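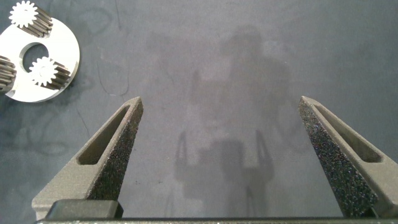 Opened by: dgruber — Demo Cell Technician, Paltthorpe
Ticket: Open day cell, planetary gear demo stops before pick
Priority: high (visitors Monday)
Status: resolved, one item left open

Problem
Cell runs fine in the shop. Moved it to the front hall for the open day and now the arm goes to the look position over the table, waits, throws "part not found" and parks. Carrier with the three small gears is on the table, fingers open, no pick. Happens most cycles but not all. Need it working for the Codness visit, first group at 9:00.

Setup
Same table, same gripper, same fingers as in the shop. Program is the September one, nothing edited. Wrist camera does the locate, then the arm moves over and grips. Controller was powered down for the move, cables pulled and put back.

Log

14:10 Restarted controller. Same fault first cycle.

14:20 Checked camera cable at the wrist and at the cabinet. Both seated. Live view comes up OK so it's not the cable.

14:35 Jogged to look position by hand and compared with the saved point. Matches. Table position is another matter — nobody marked the floor before the move.

14:50 Looked at live view again. Carrier sits way up in the left corner, part of the plate is outside the view and so is most of one gear. Locate wants the full circle of the plate. That's at least one problem. Plus there's a big soft shadow of the arm in the middle of the table, fingers and all. Don't remember it being that strong in the shop.

15:05 Slid the carrier to the middle by hand. Found on some tries, then lost again. Score jumping all over, best was 131, next one under the limit of 60. So position is not the whole story.

15:20 Asked Willholm support by phone. They said redo the table frame first, then exposure, in that order. Fair enough.

15:45 Re-taught table frame with the pointer. Offset was bigger than I thought, table is turned a little too. Placed carrier in the usual start spot, now all of it is in view from the look position.

16:00 Score still drops when the carrier is under the arm shadow. Plate is bright, table is dark, the shadow makes the rim on one side hard to find. Turned exposure down 2 steps. Better. Plate was close to washed out before, though you could still tell the edge of the hole.

16:15 Ran it with hall lights on and then with hall lights off. Off is fine. On is fine as long as the carrier stays out of the shadow. Moved the start spot left a bit so it clears it.

16:40 Let it run. 5 full cycles, pick and place back, no fault. Hands off the whole time.

16:55 Wiped the table. The scratches and scuff marks don't come off, left them. Locate doesn't seem to care.

Cause
Table frame not re-taught after the move, so the carrier ended up at the corner of the view. Exposure still set for shop lighting on top of that.

For whoever runs the demo Monday
Carrier goes on the taped spot, gears up. If a visitor wants to place it themselves thats fine, just check it's inside the tape before pressing start.
If you get "part not found", don't restart the controller. Move the carrier back to the spot, acknowledge, start again.
Keep people on the other side of the rope, the hall lights are already enough trouble without someone leaning over the table.

Still open
Finger pads. Hämmerli wants to know if the rough pads mark the gear teeth over a full day of running. Will look at the gears after the last group and add it here. Leave ticket open untill then.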